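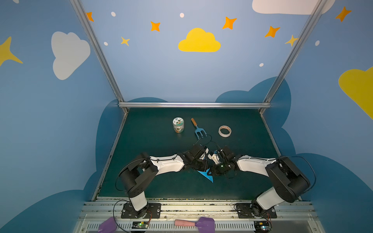 Ordnungssysteme für Arbeitstische werden fast immer nach Kategorien aufgebaut: Schreiben, Kleben, Schneiden, Garten, Küche. Ich halte das für einen Konstruktionsfehler. Eine Kategorie beschreibt, wofür ein Gegenstand verkauft wurde. Sie sagt nichts darüber, wie er liegt, wie er gegriffen wird und wie viel Fläche er um sich herum unbenutzbar macht. Eine kleine Handgabel mit orangefarbenem Holzgriff gehört nach der Kategorie in die Gartenkiste, eine Rolle weißes Klebeband zum Bürobedarf, ein Döschen mit weißem Deckel je nach Inhalt irgendwohin. Liegen die drei in einer Reihe hinten auf dem Tisch, bilden sie trotzdem eine brauchbare Gruppe, denn für die Ordnung auf einer Platte zählt zunächst nur die Geometrie.

Drei Grundformen genügen für fast alles, was auf einem Tisch landet. Der stehende Zylinder ist der einfachste Fall. Seine Standfläche entspricht seinem Platzbedarf, er hat keine Richtung und wird von oben am Deckel oder seitlich am Mantel gefasst. Der flache Ring, also Klebeband, Draht oder Schnur auf dem Kern, liegt stabil, verschenkt aber in der Mitte Fläche und sammelt dort Kleinteile. Das gestielte Werkzeug ist der Problemfall. Es hat eine Länge, eine Richtung und meistens ein Ende, an das man nicht fassen will.

Am gestielten Werkzeug entscheidet sich, ob ein System funktioniert. Schräg abgelegt belegt eine Handgabel ein Rechteck, das um ein Mehrfaches größer ist als ihre tatsächliche Auflagefläche. Die Dreiecke neben Stiel und Zinken sind für andere Gegenstände kaum nutzbar. Parallel zur Kante abgelegt schrumpft der Bedarf auf einen schmalen Streifen. Dazu kommt die Griffrichtung. Zeigt der Stiel nach hinten und die Zinken nach vorn, muss die Hand über das Metall hinweg. Das kostet bei jedem Zugriff einen kurzen Moment der Korrektur, und es ist bei allem, was spitz ist, schlicht die falsche Lage. Meine Regel lautet deshalb: Stiel zur arbeitenden Hand, Funktionsende zur Wand.

Gegen Kategorien spricht außerdem die Haltbarkeit. Ich habe meinen Tisch zweimal nach Kategorien eingerichtet, mit einem Einsatzsystem von Ernora, 13 Fächer, sauber beschriftet. Beide Male war die Ordnung nach wenigen Wochen zerfallen. Die Fächer passten zur Bezeichnung und nicht zum Gegenstand. Das Fach »Kleben« nahm zwei Tuben auf, aber keine Rolle. Das Fach »Pflanzen« war kürzer als jedes Werkzeug, das hineingehört hätte. Was nicht passt, wird obenauf gelegt, und was obenauf liegt, verdeckt das Fach darunter. Seit Februar arbeite ich mit einer Reihe am hinteren Tischrand und ohne Einsätze. Die Reihe steht noch.

Die hintere Reihe hat Regeln, die sich in der Praxis bewährt haben:

Höhe vor Breite. Hohe Gegenstände stehen außen, flache in der Mitte, damit der Blick auf die Rückwand und die Hand von vorn frei bleiben.

Fester Abstand. Zwischen zwei Gegenständen bleibt eine Handbreit. Wer enger stellt, gewinnt Platz auf dem Papier und stößt beim Greifen den Nachbarn um.

Keine Stapel. Eine Dose auf einer Rolle sieht ordentlich aus, aber das untere Teil ist dann nur mit zwei Handgriffen erreichbar und wird nicht mehr zurückgestellt.

Etikett nach vorn. Das gilt auch für Behälter, deren Inhalt man zu kennen glaubt. Ich bewahre Samen in einer alten Kaffeedose von Zoëga auf und habe sie mehr als einmal in die Küche getragen.

Der übliche Einwand lautet, eine offene Reihe verstaube und wirke unruhig. Der Staub ist ein reales Problem, aber ein kleines. Eine Platte ohne Einsätze wird in einem Zug abgewischt, während ein Fächersystem zerlegt werden muss. Die Unruhe ist eine Frage des Untergrunds. Auf einer matten, dunklen Fläche, Grün eignet sich gut, heben sich helle und farbige Teile deutlich ab und werden ohne Suchen gefunden. Auf Holzmaserung verschwindet ein Holzgriff. Auf Weiß verschwindet Malerkrepp. Wer eine Arbeitsplatte nach dem Muster der Küchenfronten aussucht, hat die Frage an der falschen Stelle beantwortet.

Zur Tiefe: Handelsübliche Schreibtische sind oft zu flach für eine hintere Reihe mit ausreichend Arbeitsfläche davor. Mein Tisch, ein Plesdale in der tiefen Ausführung, misst 900 mm von der Vorder- zur Hinterkante. Davon reserviere ich den hinteren Streifen für Abgelegtes, und 400 mm an der Vorderkante bleiben grundsätzlich leer. Dieser leere Bereich ist der eigentliche Zweck der Einrichtung. Dazwischen liegt eine Übergangszone für das, was gerade in Gebrauch ist, und nur für die Dauer der Arbeit.

Ein zweiter Einwand wiegt schwerer. Die Reihe skaliert schlecht. Ab einer gewissen Menge wird sie zum Regal ohne Böden, und dann hat die Schublade recht. Ich ziehe die Grenze dort, wo der vorgeschriebene Abstand nicht mehr eingehalten werden kann. Was danach kommt, wandert in einen Kasten unter dem Tisch, bei mir ein Rollcontainer von Jeto, und dort darf es dann auch nach Kategorien liegen - im Lager stören sie nicht. Gesucht wird dort selten und mit Zeit.

Offen ist für mich nur noch die Behandlung von Mischformen. Eine Schere ist ein gestieltes Werkzeug mit zwei Ringen, eine Sprühflasche ein Zylinder mit Richtung. Bei der Sprühflasche drehe ich die Düse zur Wand und behandle sie als Zylinder. Die Schere hängt vorläufig an einem Haken rechts neben dem Tisch.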